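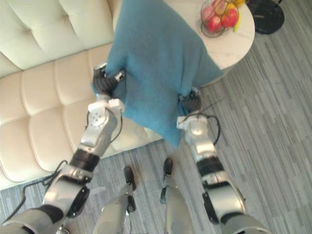
De quanto em quanto tempo se devem rever os dedos e os cabos de um robô de dois braços que trabalha com têxteis?

A cada 600 horas de funcionamento, com uma limpeza rápida no fim de cada dia de uso. O intervalo baixa para metade se a máquina dobrar sobretudo toalhas e outros tecidos felpudos.

Tempo de leitura: 5 min
3.247 partilhas · 2 comentários
Pesquisar neste site… Pesquisar

As notas seguintes referem-se ao Kustby de dois braços, com mãos de vários dedos e pernas, instalado numa sala mobilada. Grande parte aplica-se a outras máquinas do mesmo género, mas os valores de aperto e os menus não. Consultar o manual antes de mexer em juntas que não estejam aqui mencionadas.

Limpeza dos dedos

O inimigo principal é o cotão. Entra pelas ranhuras das articulações, mistura-se com o lubrificante e forma uma pasta que trava o dedo nos últimos graus do curso. O sintoma típico é uma mão que fecha bem sem carga e falha a pinça quando há tecido dobrado entre as pontas.

Desligar a alimentação dos braços pelo menu de serviço e esperar que os travões engatem. Abrir cada dedo à mão, devagar, até ao batente. Passar um pincel de cerdas macias pelas ranhuras, sempre da base para a ponta. Aspirar com bocal estreito. O ar comprimido empurra as fibras para dentro e não deve ser usado com os dedos montados.

As pontas limpam-se com um pano sem pelo, humedecido em água com uma gota de detergente neutro. O álcool isopropílico resolve gordura difícil, mas resseca a superfície com o uso repetido. Uma ponta brilhante ao toque da luz perdeu aderência: se o brilho se mantiver depois de lavada, substituir. O fabricante indica 4.000 ciclos de pinça por jogo de pontas — com toalhas, é um número otimista.

Lubrificação: uma gota mínima de óleo Warkell por articulação, aplicada com agulha. Fechar e abrir o dedo dez vezes e retirar o excesso. Óleo a mais passa para o tecido e apanha ainda mais cotão.

Mangas de proteção

A manga de malha protege o antebraço do pó e evita que a roupa se prenda nas arestas da carcaça. Tem de acabar antes do punho, com folga para a rotação completa. Uma manga comprida demais enrola-se sobre si própria, cria refegos grossos junto à mão e acaba por entrar numa articulação.

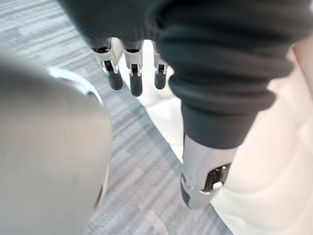 Para a colocar, rodar primeiro o punho até à posição neutra e enfiar a malha a partir da mão, com os dedos juntos. Puxar até ao cotovelo sem torcer. Verificar depois três pontos:

— os dedos abrem e fecham sem arrastar malha;
— os conectores do punho ficam acessíveis;
— o tecido não cobre nenhuma saída de ar.

As mangas Lurberg de malha grossa duram mais do que as originais, mas encolhem na máquina. Lavar a frio, secar na horizontal e nunca usar amaciador, que deixa resíduo nas pontas dos dedos. Convém ter dois jogos em rotação. Uma manga com fios puxados vai para o lixo; remendos fazem um relevo que prende no batente.

Parafusos do punho

Os parafusos do punho desapertam-se com a vibração. Usar chave dinamométrica pequena (a Holzer de precisão cobre a gama toda) e seguir os valores da tabela do manual, em cruz, em duas passagens. Não apertar a olho: a rosca é em alumínio e cede sem aviso. Trava-roscas de resistência média, só nos parafusos exteriores. Marcar cada cabeça com um traço de verniz que continue na carcaça; uma marca desalinhada vê-se na inspeção diária sem tirar ferramentas da caixa.

Se houver folga com os parafusos no aperto certo, o problema está no rolamento. Pedir a peça e não compensar com anilhas.

Cabos exteriores

Cada cabo precisa de um arco livre do lado de fora do braço, suficiente para o curso completo do cotovelo e do punho, e não muito maior. Com o braço todo estendido, o cabo não pode esticar. Com o braço recolhido, não pode chegar aos dedos. Testar os dois extremos à mão, com a alimentação desligada, antes de apertar as abraçadeiras.

Usar abraçadeiras de velcro. As de plástico marcam o isolamento e deixam pontas cortadas que agarram tecido. Passar os dedos ao longo do cabo, procurando zonas endurecidas ou achatadas, com mais atenção junto às fixações. Uma falha intermitente numa só mão é quase sempre um conector mal assente; limpar os contactos e voltar a encaixar até ao clique antes de encomendar uma placa.

Área de trabalho e calibração
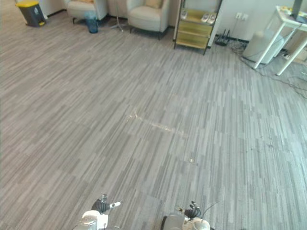
A calibração da cabeça faz-se com o robô parado, os braços à frente e as duas mãos dentro do campo de visão. O chão deve estar desimpedido até onde os braços alcançam, com a mobília encostada à parede. Alcatifa em placas com riscas não dá boas referências: o padrão repete-se e muda de direção de uma placa para a outra. Uma marca irregular, como o risco claro quase a meio da alcatifa, serve para confirmar a olho que a imagem não saltou entre duas leituras, mas não substitui o alvo impresso. Os cabos pretos que saem da parede e seguem pelo chão para a direita devem ir para calha antes de qualquer teste com deslocação, e a extensão branca deve ser fixada no mesmo lado.

Sequência recomendada:

1. Ligar a máquina e deixá-la vinte minutos em repouso, com os motores ativos.
2. Limpar as lentes com pano de microfibra seco.
3. Colocar o alvo no chão, plano, entre as duas mãos.
4. Correr a rotina da cabeça e só depois a dos braços.
5. Repetir com o alvo rodado. Se os dois resultados divergirem mais do que a tolerância do manual, verificar a fixação da cabeça e recomeçar.
6. Guardar o ficheiro com a data e o contador de horas no nome.

Repetir a calibração sempre que se mexa no punho, mesmo que tenha sido só para trocar uma manga e se tenha desligado um conector pelo caminho.

Pés e pavimento

As solas apanham fibras da alcatifa e perdem aderência em piso liso. Escovar a seco uma vez por semana. Verificar se o desgaste é igual nos dois pés; um bordo mais gasto indica erro de nivelamento da anca, que se corrige no menu de serviço e não com calços. Aspirar a zona de trabalho antes de cada sessão. Migalhas e grãos pequenos cravam-se na sola e riscam soalhos.

Registo

Uma folha por máquina, presa na tampa da caixa de ferramentas: horas, peça, aperto, iniciais. Apontar também o que foi verificado e estava bem. A revisão geral fica para dezembro, com substituição de todas as pontas e abraçadeiras, independentemente do estado.

Atualizado: sexta-feira, 24 de setembro de 2021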